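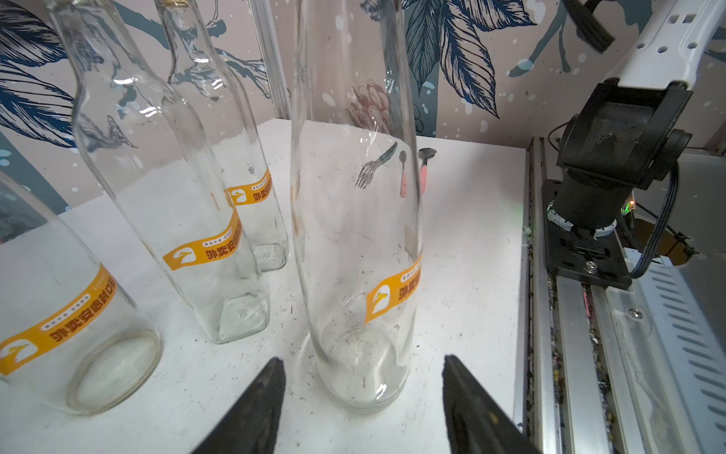
Empty glass bottles on a white tabletop.

Give the away end its water back

I have followed Dakwood away from home for most of my adult life, and I have never minded the long drives or the bad seats. What I mind is how visiting fans get treated once they are inside.

Take our trip to Caketeck in June. The club sold 412 away tickets and opened one concession window. The line ran the length of the concourse at halftime. Those who stayed in it missed the restart, and the window ran out of water before the hour mark. The home side had 4000 people in that day and nine windows.

Clubs say that away sections lose money. Maybe they do. But a visiting fan pays the same price at the gate as a home fan, and in some grounds a little more. 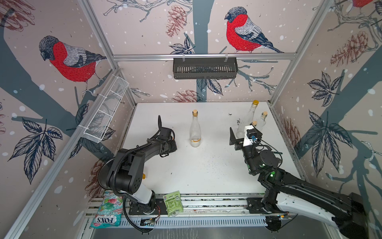 What Drollano does better

Drollano is a smaller club with an older ground. It lets visitors bring in a sealed drink and a snack, and it keeps a free tap by the away gate. When 300 of us went there last season, I waited two minutes.

The league should write this into its ground rules – one tap, one open window for every 211 tickets, and no ban on sealed food. Sangkhawat has already said it would vote for that. Our own board should say the same before the next meeting.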